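Stop Scoring the Grasp, Start Scoring the Boundary 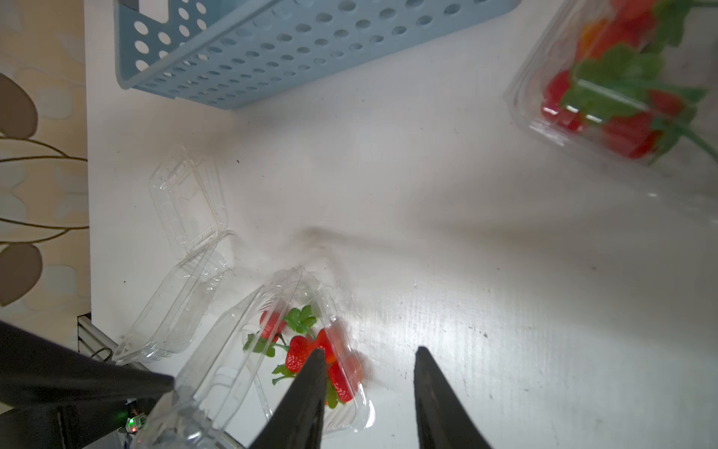

By Jana Sauerland
Filed under: Manipulation software, Opinion
February

Clear clamshell containers are a bad object for a depth sensor and a good object for an argument. We have been running strawberry packing with artificial fruit at our Bradton bench for most of the winter, and the failures we log there have changed my mind about where effort in a manipulation stack should go. My claim is narrow. Teams working on pick-and-place with learned policies spend too much time on the policy and too little on the code that decides when one step has ended and the next may begin.

Consider what the wrist camera gets in a typical view. The berries are saturated red against a white table, and any segmentation model from the last several years will find them. The container holding them is mostly a set of highlights. An empty one with its lid folded up is fainter still, with ridged sides that differ from the table by a few gray levels. A shadow across the tabletop has more contrast than the plastic does. The fingers take up the bottom of the view and hide part of whatever is being reached for.

A policy trained end to end copes with this better than I expected. It learns that a certain arrangement of glints means a rim, and it approaches the rim at a workable angle. Our current one was trained on 1,653 demonstrations. Of those, 500 were collected by Kuo-hua Fang in one long push with a single lighting setup, and the remaining 1,153 came later with the lamps moved between sessions. The second group did more for us than the first, which surprised no one who has worked with transparent parts.

What the policy doesn't give us is a reliable statement about state. Is the container closed? Is the berry inside it, or resting on the folded lid? Is that container empty, or is it the one we filled and then pushed aside? The supervisor process needs these answers to pick the next instruction. In our first version it got them from a timer and a gripper width threshold. If the fingers stopped closing above a set width, the grasp was called good. If the arm went back to its ready pose, the step was called done.

Both rules are common. I have seen them in code from Celtska and in code from Keskinen, and I wrote ours myself. Both rules are wrong for thin plastic. A clamshell wall flexes under the fingers, so the width at contact depends on where along the rim you took hold. A folded lid can be gripped by itself and produce the same reading as the wall it is hinged to. The supervisor then issues a transport step for a container that is held by its lid, and the policy, which has never been shown this, does something creative.

The usual reply is more data. Lucienne Gautier makes the case well: if the policy sees enough lid grasps followed by recoveries, it will learn to recover, and the supervisor can stay dumb. I agree that it would help. I disagree that it is the cheaper route. Each new object then brings its own catalog of recoveries, and the operator has to stage every one by hand. A boundary check written once for "the thing in the fingers is the thing I meant to hold" carries over to the basket, to the fruit, and to whatever comes after.

Our replacement is plain. At the end of each step the arm moves the wrist by a small fixed offset and takes a second view. The 2 views go to a small classifier with one question per step type, and it may answer yes, no, or unsure. Unsure triggers another offset. The offset matters more than the classifier does. Highlights on clear plastic move when the camera moves, while marks on the table stay put relative to the table, and that difference is most of the signal. Siiri Suominen tested a larger network on single views and could not match the small one on pairs.

There are costs. The extra motion adds time to every step, and people watching the bench find it fidgety. It assumes the object stays still while we look, so it is no use over a moving belt. The question set is written by hand, which some colleagues regard as a step backward. Orvokki Nurmi has pointed out that our questions encode the task order, so changing the order means editing them. She is right, and the tooling for that is poor. We keep the questions in a flat file next to the calibration and review changes to both the same way.

I would still make the trade. When a run fails now, the log names the boundary where it failed and stores the views that led to the wrong answer. Before, it stored a joint trajectory and a success flag, and someone had to replay video to learn what had happened. The Oneck toolkit supports hooks at step boundaries already, though its documentation treats them as a place to put print statements. Anyone running it can add a check there without touching the policy. Start with the step that involves a lid.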